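3.2 Bread on wood: the plate as part of the meal

We came to this study thinking mostly about loaves, and it was a happy surprise how much our households wanted to talk about what the bread sits on. Across 156 breakfast diaries collected in January, the plate came up again and again, often before the bread did! People told us about the weight of it, the sound a crust makes when it is set down, and the crumbs that gather against the rim. Thiele and Tokgöz coded these remarks separately from those on taste, and the two sets turned out to be close to the same size.

A round wooden plate with a raised rim (Figure 3) is a lovely case. It does the work of a small board and a dish at once, and a single slice of bread can lie flat on it with room to spare on one side. Turned plates also carry their rings on the face, and several diary keepers wrote about those rings with real affection. One called hers "the only thing on the table I look at before coffee." 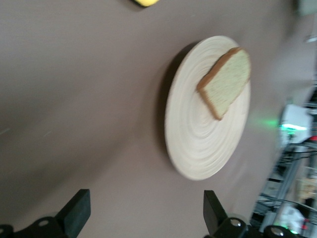 Figure 3. One slice of bread on a light-colored wooden plate.

Placement was the next thing we looked at, and here the diaries were wonderfully varied. Some people center the slice every time. Others push it toward the rim and leave the open part for butter, jam or a boiled egg. In the Cirneck households, where the table is usually bare and small, the off-center habit was by far the more common one, and Hsueh suggests that it goes along with eating one-handed while reading or packing a bag. We like this idea very much, though two of the diaries point the other way (both from left-handed writers, which we did not plan for and would love to follow up).

Crust matters as well. Thin crusts were described as "quiet" and were nearly always served whole, while thick ones were cut in half before they reached the plate. Wu's notes on cutting are taken up in Section 3.3.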